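Equipment Planning Group – Minutes

Site: Eltamwood, second-floor meeting room
Started 2:00 p.m.
Circulation: operations, purchasing, data team, Burkotell account file

1. Minutes of the previous meeting

Accepted with one correction. The spare finger pads listed under consumables should have been listed under repairs. The October budget sheet has been changed to match.

2. Matters carried over

2.1 Storage lockers. Delivered and bolted down. One key is missing from the set and the supplier has been asked for a replacement.

2.2 Charging. The group had asked whether the hand-held grippers could be charged in the units overnight. The building manager has agreed, on condition that chargers are on the timed circuit. Closed.

2.3 Buenaventura site. The lease on the second room has been signed. Network installation is still open. Purchasing to chase the installer and report by email.

3. Hand-held grippers – current stock and purchase request

Operations reported 14 hand-held grippers in service across Eltamwood and Buenaventura. Two are out for repair, both with play in the linkage pivots. The repair shop has quoted for new pivot screws and bushings on each.

The request before the group was for additional units to cover home collection through the end of the next quarter. Wonutent has quoted $1,465 per unit, including one set of finger pads, a camera mount and a case. The camera is quoted separately. Shipping is charged per order, so a single order is cheaper than two.

The data team asked that the order wait until the pad question (item 4) is settled. Purchasing replied that Wonutent will hold the quoted price for 44 days and that the pads can be specified up to the day the order is placed. Operations did not object to waiting as long as the order goes out inside that period.

Discussion of quantity. Operations asked for eight. The data team preferred six, with the difference going to storage and a second review workstation. The account file shows that Burkotell expects a higher share of sessions in private homes from next quarter, and those sessions take longer to set up and need a spare unit on hand. Agreed on six now, with a further two to be considered after the first month of home sessions.

4. Finger pads and object mix

The data team presented a short note on grasping flat and narrow packaging. Most of the present task list is made up of round or near-round items, and the pads were chosen with those in mind. Cartons behave differently. They can turn between the pads if they are taken off center, and the printed coating on many of them is slick. The note recommended testing a softer pad before the next bulk purchase.

Operations pointed out that the softer pad wears faster and costs more per pair. On the existing pads, replacement is running at one pair per unit per month. No wear figure is available for the softer type.

The sorting task on soft furniture was used as the reference case. It combines cartons with caps and lids on a seat that gives under load, and the operator has to work close to other items without dragging them along. The group agreed that any new pad should be tried on this task first and on the hard table second.

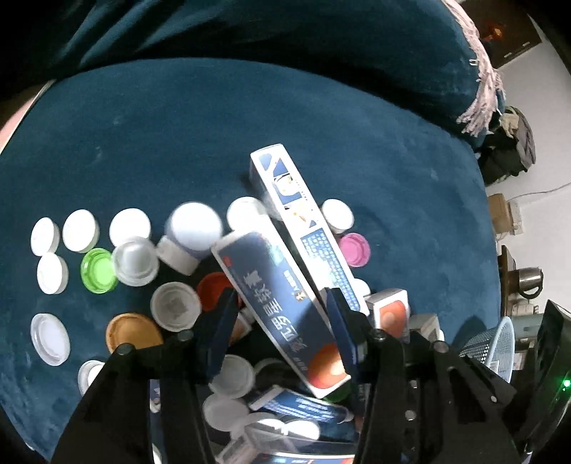 5. Object kits

5.1 Contents. The kit list was reviewed. Caps and lids remain in all kits, in mixed sizes and colors. Toothpaste cartons stay in, with at least one long narrow carton of a different print added to each kit. Clear and translucent items are to be kept, as the data team still has too few of them.

5.2 Cost. Kit contents are mainly household packaging and cost very little. The larger expense is labor for cleaning, checking and repacking. Operations estimated this at two hours per kit per week and asked for it to be shown as its own line in the budget. Agreed.

5.3 Replacement. Crushed cartons are to be replaced when the end flaps no longer close. Lids are to be replaced only if cracked. The question of whether worn cartons are useful as data was raised and left with the data team.

5.4 Containers. Purchasing proposed one lidded bin per kit, labeled on the short side so that the label can be read on the shelf. Agreed. Samples in two sizes to be ordered before the full quantity.

6. Cameras and storage

The camera now in use is still sold but the mount has been revised. Old mounts will not accept the new camera body without an adapter plate. Purchasing has asked Wonutent whether the plate can be included in the order at no charge. No reply yet.

Storage is the tighter limit. At the present rate the Eltamwood server will be full before the new grippers arrive. Two options were put forward:

Option A – expand the existing server with additional drives. Lower cost, one day of downtime.

Option B – buy a second server for Buenaventura and copy between sites at night. Higher cost, no downtime, depends on the network installation in 2.3.

Option A was approved. Option B is to be priced and brought back once the network is running.

7. Robot arm

The proposal to buy a bench arm for playback of recorded grasps was deferred for the second time. The group wants a written statement of what floor space, guarding and electrical work are needed at Eltamwood. The arm price alone was not considered enough to decide on. Renting for one quarter is to be included in the comparison.

8. Budget position

The equipment line can carry the six grippers, the drives and the bins. It cannot also carry the second review workstation in the same quarter. The workstation is moved to the next quarter. Repairs are slightly over plan on account of the linkage work.

9. Actions

Purchasing – confirm adapter plates with Wonutent; order sample bins; chase network installer at Buenaventura; obtain a missing locker key.

Operations – run the softer pad trial on the furniture task, then on the table; record pad wear by unit; add the labor line for kits.

Data team – define pass and fail for the pad trial before it starts; give a view on worn cartons; draft the floor space statement for the arm.

All – send comments on the revised kit list before the order is placed.

10. Next meeting

Same room, 2:00 p.m., after the pad trial results are in and before the Wonutent quote runs out.

Closed 3:25 p.m.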